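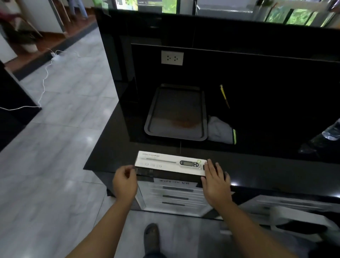 About Estrella

Welcome, and thank you for stopping by! Estrella is a neighborhood cooking school in Ultport, started by Divina Buenaventura and Danylo Shevchuk, who met over a very flat loaf of bread at a church supper and have been arguing about yeast ever since.

Our kitchen is on the ground floor of the old Zastura grain store, built in 1846, and we still have the original front door (please push hard, it sticks in August). We began with six students and one borrowed stove. These days we run 13 classes a season, from first soups to holiday baking, and we keep every group to 16 people or fewer so that everybody gets a turn at the stove and a proper seat at supper afterward.

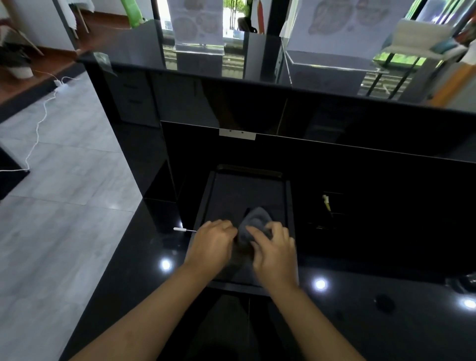

A gray cloth and a black tray on the counter.

Divina teaches breads and pastry. Danylo takes the soups, the dumplings and anything with cabbage in it – he will happily talk about cabbage for as long as you let him. Children over eight are welcome with a grownup, and beginners are welcome always.

Come by and say hello, or call the school to ask about a place in the next class. There is usually soup on.

Page updated 9/12/21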